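트리베로(Triverow) 유소년 배구 지도자 양성 사업 중간 보고

수신: 오프레아(Oprea) 체육지원기금 사업관리 담당
작성: 그리고레 토마
보고 범위: 9월부터 11월까지

1. 추진 현황

본 사업은 트리베로 지역 클럽 소속 지도자의 리시브 및 세터 지도 역량을 표준화하는 것을 목적으로 한다. 보고 기간 중 이론 과정 일곱 개 단원의 편성을 완료하였으며, 이 가운데 다섯 개 단원을 집행하였다. 나머지 두 단원(부하 관리, 경기 기록 분석)은 12월로 이월하였다. 이월 사유는 노소브 체육관의 바닥 보수 일정이 당초 통보보다 길어진 데 있다.

등록 지도자는 105명이며, 이 중 실기 평가 대상은 유소년 팀을 직접 담당하는 인원으로 한정하였다. 평가 대상 기준은 협약서 부속서의 정의를 그대로 적용하였고 별도의 예외는 두지 않았다.

2. 실기 과정

실기는 세 개 권역으로 나누어 운영하였다. 권역별 주임 강사는 코르넬 브라투, 러크러미오아라 포프, 소치틀 이바라이다. 서브 리시브 과제는 강사가 네트 반대편에서 일정 구간으로 공을 보내고, 피평가자가 수비 대형을 지시하는 방식으로 구성하였다. 채점 항목은 지시 시점, 용어의 일관성, 오류 교정의 구체성이다. 용어의 일관성 항목에서 권역 간 편차가 가장 크게 나타났다. 동일한 수비 위치를 클럽마다 달리 부르는 관행이 남아 있어, 용어집 개정판을 11월 중 배포하였다.

세터 지도 과제는 예정대로 진행하였으나 트림브리지 권역에서는 저녁 7시 이후에만 코트를 확보할 수 있어 1회당 시간을 단축하였다. 단축분은 영상 과제로 대체하였고, 제출 기한은 해당 실기 종료 후 2주로 정하였다.
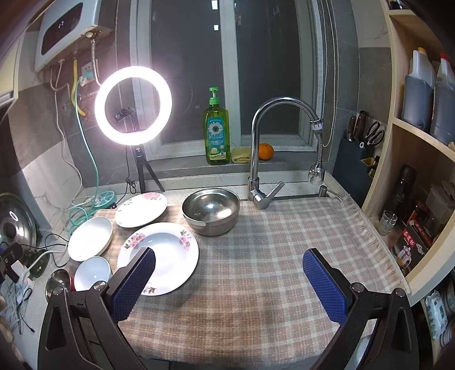 영상 과제가 현장 실기를 대신할 수 있는지에 대해 투도르 문테아누는 동의하기 어렵다는 의견을 서면으로 제출하였다. 세터의 손 모양은 영상으로도 교정할 수 있지만 지도자가 선수에게 언제 말을 거는지는 코트에서만 확인되며, 단축된 시간을 그대로 두면 트림브리지 권역의 평가 결과를 다른 권역과 같은 표에 놓을 수 없다는 것이다. 그는 12월 중 보충 실기를 편성할 것을 요청하였다.

사업단은 이 의견을 일부 수용하였다. 보충 실기는 1회 편성하되 대상은 지시 시점 항목에서 기준 점수에 미달한 인원으로 제한한다. 영상 과제 점수는 참고 자료로만 보관하고 권역 간 비교표에서는 제외한다.

3. 예산 집행

강사 수당과 시설 사용료는 계획 범위 내에서 집행하였다. 용어집 개정에 따른 인쇄비는 당초 편성되지 않은 항목으로, 교구 구입비 잔액에서 전용하였다. 전용 승인 문서는 별첨으로 제출한다. 보충 실기에 필요한 코트 사용료는 이월된 두 단원의 시설비와 묶어 정산할 예정이다.

4. 위험 요인

노소브 체육관의 보수가 12월에도 종료되지 않을 경우 부하 관리 단원의 실습 부분을 진행할 장소가 없다. 대체 시설로 트림브리지의 학교 체육관을 협의 중이나 천장 높이가 서브 실습 기준에 미달하므로 점프 부하 측정과 착지 실습에 한하여 사용할 수 있다. 경기 기록 분석 단원은 강의실만으로 진행이 가능하여 영향을 받지 않는다.

또한 기록 소프트웨어의 권역별 입력 양식이 통일되지 않아 수작업 변환이 필요하다. 변환 작업은 이바라가 담당한다.

5. 기금 측 확인 요청 사항

가. 보충 실기 편성에 따른 사업 일정 변경 승인
나. 인쇄비 전용 건의 사후 확인
다. 최종 보고서에서 트림브리지 권역 결과를 별도 표로 제시하는 방안에 대한 의견

회신은 12월 단원 공지 이전에 받을 수 있기를 요청한다.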